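Fake veg display keeps ending up a jumble - how do you lay yours out?
Posted in Shop Fitting & Displays, 23 June 2026

We have a wooden greengrocer stand full of artificial vegetables, the sort that never wilts and never stays put. The sloped tray at the end is the worst of it. The napa cabbages slide over one another and the green onions sprawl wherever they fancy.

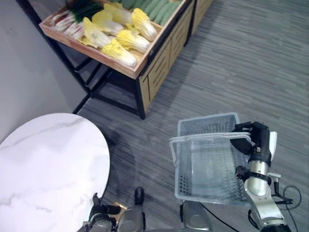

Cabbages and green onions in the end tray, cucumbers behind

Do I need fewer cabbages, a liner, or a stern talk? People take things out with a basket and put them back any old how, so whatever I do has to survive that.

Hindby
449 posts

Fewer cabbages. They're the bulkiest thing you've got and they all want the front. Lay them with the white ends facing the same way and put the onions flat along the back, tops to the left. A strip of rubber shelf liner under the lot costs next to nothing and stops the sliding. Mine has been down since August and I've forgotten it exists.

I'd also sort out the carrots. Sharing with the cucumbers is fine for colour, but give them their own half - a bit of dowel across the middle will do.

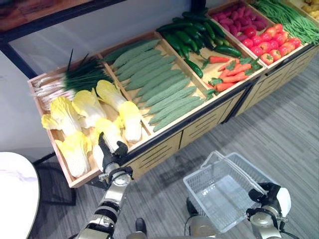

Ogundipe
2,543 posts

Glue.

Plurero
6 posts

Please don't glue them, the whole point is picking them up. I'd leave the stepped part alone, as the tomatoes next to the red sweet potatoes look good and the long beans sit nicely above them. Cabbages go at the bottom, where they can't fall on anything. Then hang the empty basket on a hook nearby so stuff gets returned one piece at a time and not tipped in.

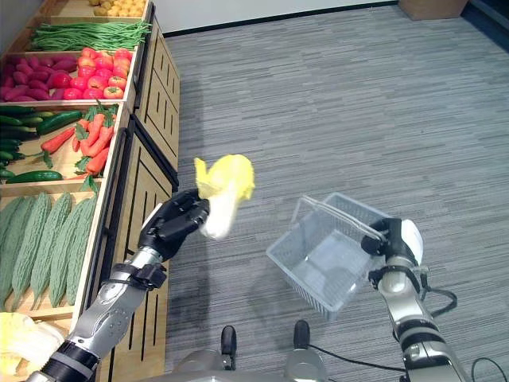
Listar
Original poster

Liner ordered, dowel found in the shed. Glue is being kept in reserve.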